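About Mistatora

Mistatora gathers examples for robots that learn by being shown. Nnamdi Ogunleye and Hema Varghese started the company in a rented unit in Giltside with 2 arms and one bench. There are 11 of us now.

A customer sends us a task. Our operators carry it out by hand control, over and over, and we deliver the recordings with notes on each attempt. Our longest job so far, Chukwu, ran to 112 tasks. 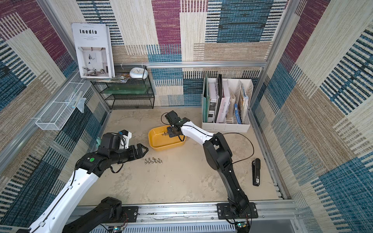
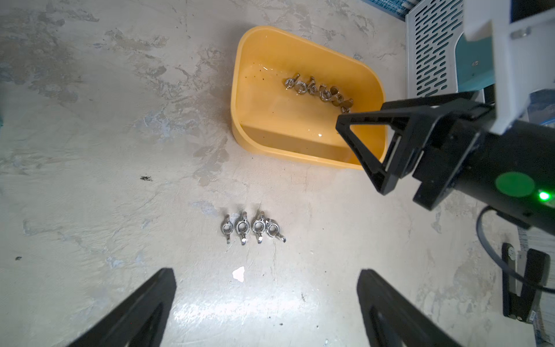
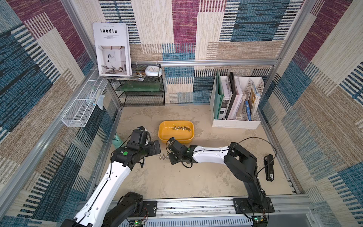

Operators train with us for 20 working days before their recordings go to a customer. They begin with large, soft items and move on to small metal parts, such as the ones in the yellow tub and in a row on the floor beside it. Failed attempts are kept and labeled. Hema reviews each batch, and Nnamdi handles new work from our office on Raltton Street.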